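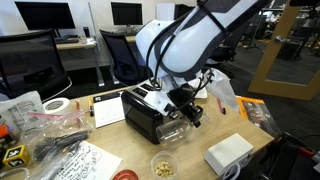 1/ Portes ouvertes chez Isora

Matinée passée chez Isora, qui ouvrait son labo au public. J'y allais pour les petits fours. Il n'y en avait pas. Il y avait un grille-pain, par contre, et un bras robotisé blanc très occupé avec un verre. Je vous raconte, le fil sera un peu long.

2/
L'accueil d'abord. Badge imprimé à mon nom, avec une faute. Café dans un gobelet en carton, brochure de 48 pages. J'ai lu la page sur la politique de stationnement et je la recommande, c'est la mieux écrite.

3/
Notre guide s'appelle Elibariki Ogola. Il a commencé par demander qui, dans le groupe, avait déjà programmé un robot. Trois mains. Puis qui avait déjà cassé un verre en faisant la vaisselle. Toutes les mains. « Bon, on va pouvoir discuter », et il est passé à la suite. Très bon guide.

4/
Ce qui m'a plu : le bureau n'a pas été rangé pour nous. Des sacs plastique en tas, des câbles emmêlés, un rouleau de ruban blanc, une feuille couverte de notes à la main avec des petits schémas. On se croirait sur le mien, au bras près. Je me suis senti représenté.

5/
Le verre, donc. Transparent, tenu couché par la pince, juste devant un grille-pain noir. Ma voisine a demandé pourquoi on n'avait pas choisi un objet plus facile. Réponse d'Elibariki : un objet transparent, c'est pénible à repérer pour une caméra, et c'est bien pour ça qu'on le prend. Il a dit « pénible » avec beaucoup de tendresse.

6/
Question d'un monsieur au premier rang : « Et il fait les tartines ? » Silence. Idrisa Kombo, qui s'occupe de la partie logicielle, a répondu que ce n'était pas au programme du matin. Le monsieur a noté quelque chose sur sa brochure. J'aurais payé cher pour lire quoi.

7/
Parlons chiffres, puisqu'il y avait un panneau dans le couloir. 3 790 essais enregistrés depuis juillet, tous objets confondus. J'ai demandé combien avec du verre. 102. J'ai demandé combien de verres étaient encore de ce monde. On m'a proposé un autre café.

8/
Sur la table, on trouve aussi un cube jaune avec des motifs carrés noirs sur les faces. Un enfant a voulu savoir si c'était un jeu. C'est un repère : la caméra le reconnaît et en déduit où il se trouve et comment il est tourné. L'enfant a trouvé ça nul comme jeu. Difficile de lui donner tort.

9/
Second arrêt, devant un autre grille-pain. Quatre fentes, inox, deux manettes, deux boutons ronds. Le modèle familial. Je commence à penser que le budget petit déjeuner d'Isora mérite un audit.

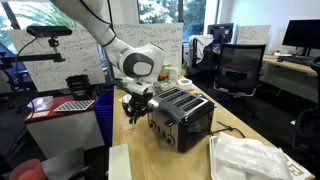

Idrisa nous a expliqué qu'un geste appris devant un appareil ne marche pas forcément devant un autre. La largeur change, les reflets aussi, et tout ce qui semblait acquis est à revoir. J'ai la même chose avec les machines à laver de location.

10/
Mention spéciale aux tableaux blancs. Il y en a plusieurs dans la salle, couverts de notes au marqueur. J'ai pris l'air de quelqu'un qui suit le raisonnement. Josphat Kioko, venu avec moi et ingénieur de son état, m'a regardé prendre cet air — il n'a rien dit, c'est un ami.

11/
Au-dessus, sur un pied noir, un capteur de profondeur tenu par une pince de serrage jaune. Quelqu'un a demandé si c'était provisoire. « Oui », a dit Elibariki. Depuis quand ? « Depuis l'installation. » Si vous avez déjà travaillé quelque part, vous connaissez ce provisoire-là.

12/
J'ai aussi voulu savoir ce qui se passe quand ça rate. On note, on remet l'objet en place, on recommence. Qui remet l'objet en place ? Un stagiaire. L'automatisation avance, mais elle a encore besoin de quelqu'un pour ramasser.

13/
Fin de visite : séance de questions avec Kári Kjærgaard, côté direction. 200 inscrits sur la journée, paraît-il, et la moitié qui voulait savoir quand on pourrait en acheter un. Réponse : ce n'est pas un produit. Relance : oui mais quand ? Kári a bu une longue gorgée d'eau.

14/
Je suis rentré vers midi avec une brochure, un stylo Isora qui n'écrit pas et une vraie considération pour la personne qui débarrasse ma table au restaurant. Saisir un verre sans y penser, c'est un sacré métier.

15/
On me demande en message privé si ça vaut le déplacement. Oui, allez-y tôt, le groupe de 9 h est moins serré. Et mangez avant.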